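Prop Styling for Tabletop Work
Handout 5: Play produce, glass and cloth
Wullau Evening Program, Room 2
Handed out 08/09/2025

Bring this sheet to the next session along with your kit box. The reading from Handout 3 on backdrops still applies and will not be repeated in class.

What this session covers

Tabletop arrangements made with imitation vegetables, and how the surface under them changes what the viewer notices. We use two surfaces: a clear glass plate and a white cloth. You will set up both at your own station and write half a page on each.

Terms used in this handout

Play produce: imitation fruit and vegetables made for children's kitchens. Usually simplified in shape and bright in color.
Display produce: imitation food made for store windows. Usually closer to life size and more detailed.
Ground: whatever the items rest on.
Rim: the outer edge of a plate, including any colored line or scallop.
Hem: the finished edge of a cloth.

The line between play and display produce is not firm. Rácz, the supplier we order from, lists both in one catalog and some pieces could go in either section. For grading purposes, call a piece play produce unless the box says otherwise.

Part A. Glass as a ground

Clear glass takes its color from whatever is under it. On a pale tabletop it reads as light grey, and any pattern in the glass becomes the main texture in the arrangement. Ribbed or ridged glass is useful with imitation vegetables, as the fine lines make a plain molded surface look rougher than it is.

A gold rim does something different. It gives the plate an outline that plain clear glass lacks, and it picks up tan and brown in the items. Do not put a gold-rimmed plate on a yellow or cream backdrop. The line disappears.
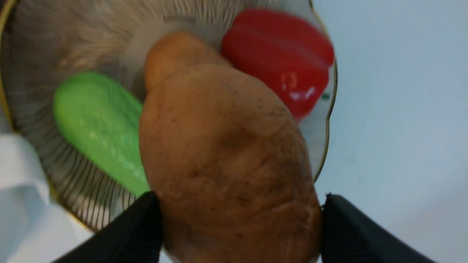

Fig. 1. Toy potato and cucumber on a clear ridged plate with a thin gold rim.

Points to note for your own setup:

The potato has speckles and fine creases in its surface, along with a darker dimple toward the middle. Detail of that kind holds up at close range. A smooth, evenly colored piece does not, and should go farther back.

Green next to brown keeps two long shapes apart even when they are close together. If you swap the cucumber for something tan, leave a wider gap.

Place the largest item first. Students tend to start with the brightest one, and then the large one ends up wherever there is room.

Wipe the plate before you begin and handle it by the rim. Fingerprints between the ridges are slow to remove. Use the dry cloth first and the damp one only if needed.

Part B. Cloth as a ground

White cloth has no outline of its own once it is spread past the edges of the arrangement. What it has is folds. These can be left as they fall or arranged, but decide which before the items go down. Adjusting cloth under finished items nearly always moves them.

A thick matte cloth gives broad folds with soft grey shading. A thin one gives many small sharp creases, which compete with the items. Of the 2 cloths in the Feludau set, use the heavier one for this exercise – the other is for Handout 6.

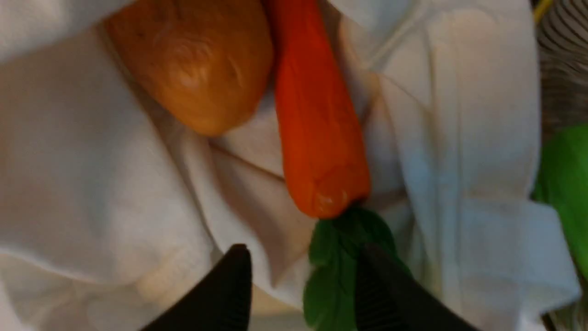

Fig. 2. Carrot with green top beside a rounded tan-orange item, on rumpled white cloth.

Warm colors stand out strongly on white. The carrot is the redder of the two and draws attention first. The item next to it is more golden and softer in color, and on cloth it could be taken for a potato or a small bread roll. Setting changes how people read an ambiguous shape. A napkin or towel suggests bread, while a plate with other vegetables on it suggests a potato. If your assignment requires a clear reading, add a second item that settles the question.

White is also not one color. In Fig. 2 the cloth is warmer on the left and slightly blue on the right. Check for this at your own station before you blame the fabric. Window light and ceiling light together will usually do it.

A folded edge with a straight hem introduces a hard line among soft ones. Keep it to one side or turn it under.

Station exercise

1. Lay out the glass plate on the bare table. Arrange 3 pieces of play produce on it. Include one long item and one rounded item.
2. Write down which item you see first from a standing position, then from a seated one.
3. Clear the plate and put it back in its sleeve.
4. Spread the heavy cloth and bunch it lightly in the center. Arrange 2 pieces side by side, nearly touching.
5. Repeat the written note.
6. Change the fold under one item and describe what happened to its apparent angle.

Trade stations with your neighbor after step 6 and read each other's notes.

Written work

Half a page for each ground, typed. Upload to Dotport before the next meeting. The upload box stops at 1,000 words per file, so keep the two parts in one document and leave out the item list.

Storage

Produce goes back in the divided tray, long pieces on the left. Cloths are rolled – folding leaves creases that show for weeks. Plates are stacked no more than 5 high with a paper sheet between each.

Correction to Handout 4: the August supply list gave the wrong shelf for the backdrop boards. They are on the lower shelf by the sink.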